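# Vuminov teleoperation kit: three months of recording demonstrations

Jul 17, 2023

I bought the Vuminov kit to record demonstrations for a small parts sorting job, and I have now used it enough to say what it does well and where it falls short. The kit is a pair of hand controllers, a USB base unit, a foot pedal and a licence for their recording software, which comes with a simulator. You can drive a real arm with it or the simulated one, and you can switch between them from the same menu. I have done most of my recording in the simulator and the rest on a bench arm at Dulari, where I work two days a week.

For comparison, I had been using a Namska leader arm for a year before this. That is a different sort of tool. You take hold of a small copy of the robot and move it, and the robot follows. Some of what I say below comes from being used to that.

## Setting up

The base unit was found straight away on Linux. On Windows I had to install the driver twice and restart in between. The controllers pair with a long press, and there is a calibration step where you hold each one still and then trace a square in the air. The manual says to do this once. I do it every morning, as my pick height drifts if I don't.

The pedal is the best part of the box. Press once to start recording, press again to stop, hold it down to throw the attempt away. It is heavy, it doesn't slide on a hard floor and I have never set it off by accident. With the Namska I was always letting go of the arm to reach for the keyboard, and the last second of each recording was rubbish.

Cable length is mean. The pedal lead only just reached the floor from my desk, so I bought an extension.

## Driving the gripper

Each controller moves one arm, and the trigger closes the fingers. The trigger travel is long and even. You can set what full travel means, so for small parts I have it closing over a short range, which gives me much finer control. There is no force feedback. The controller buzzes on contact and that is all you get, and the buzz is the same whether you have brushed the side of a part or landed on it square.

You learn to work by eye. For me that took a few evenings. Gilmar Holanda, who shares the bench with me, had it in an afternoon, but he flies model helicopters and is used to moving things he isn't holding. Olaia Miranda tried it for an hour and went back to the leader arm.

Rotation of the wrist is the weak point. If you twist the controller past a comfortable angle you have to clutch: let go, turn your hand back, take hold again. The clutch leaves a small step in the recorded path. You can smooth it afterwards, but I would rather not have it there. Version 3 of the software made the step smaller without getting rid of it.

## The simulator

The sample task that I used most is the hardware one, with a nut, a bolt, a washer and a gear among the parts. You can change the friction, the light and the starting positions, and save the lot as a preset. The models are plain, and that suits me. The fingers are modelled well enough that a bad approach angle fails in the way it would on the bench. 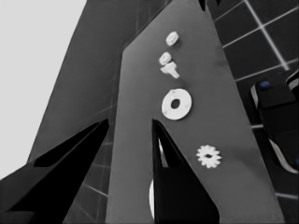

Flat parts are where you find out whether your demonstrations are any good. A washer has very little edge to get hold of, and the easy thing is to jab at it until it shifts and then grab it. The recording looks like a success and the trained policy then copies the jabbing. I went back through my first batch of 131 recordings and threw out most of the washer ones. After that I made a rule for myself that I would line up the fingers first, stop for a moment, and only then go in. The results were better and the recordings were no longer.

Gears have their own trouble. The software treats the teeth as real geometry, so if a fingertip catches between two of them the part turns in the grip. I turned friction up at first to hide this. It was a mistake, as the same motion on the real arm dropped the part. I now leave friction at the default.

The simulator camera can be placed anywhere, and there are wrist views as well. I drive from the wrist view when I'm close to the part and from a fixed view the rest of the time. Switching is on a thumb button and is instant. The depth cue in the wrist view is poor on a pale surface. Turning shadows on helps a lot. They are off by default and should not be.

## Recording and export

Recordings save as one folder each, with the joint positions, the gripper state and the video in separate files. The names are sensible. You can add a label at the time or afterwards, and the playback window lets you trim both ends. Trimming is quick and I use it on nearly everything.

Export is slower than it should be. A batch of 500 took long enough that I left it running through lunch, and there was no progress bar, only a spinner. It did finish. There is a command line version that writes a proper log, and I would use that for anything large.

One bug to know about: if you rename a preset after recording with it, the recordings keep the old name and the filter no longer finds them. I wrote to support, got a reply from Valquíria Rangel the next day, and was told to edit the index file by hand. That worked. It was still there after the last update.

## On the real arm

The same controllers, pedal and software drive the arm at Dulari. The delay is small enough that I stopped noticing it. Speed is capped by default and you need to go into a settings page and confirm twice to raise it. I left the cap on. Policies trained only on my simulator recordings needed a further set from the bench before they were of any use, and I recorded those in one long session with my wrists complaining by the end. The controllers are a bit too heavy at the front.

Battery life is 14 hours by my use, going on and off through the day. They charge from an ordinary USB-C lead.

## Worth buying?

If you want to record a lot of short pick-and-place tasks and you have someone patient to drive, yes. The pedal and the trimming window alone have saved me a good deal of time. If your task involves pushing, screwing or anything where you need to feel the part, I would stay with a leader arm. I still use the Namska for threading bolts.

**Good:** foot pedal, trigger range setting, quick trimming, same controls for simulated and real arms.

**Less good:** no force feedback, clutch step in the path, short pedal lead, slow export, shadows off by default.

I have lent the kit to Iolanda Rocha until October for a drawer-opening task, and will add her notes here when she sends them.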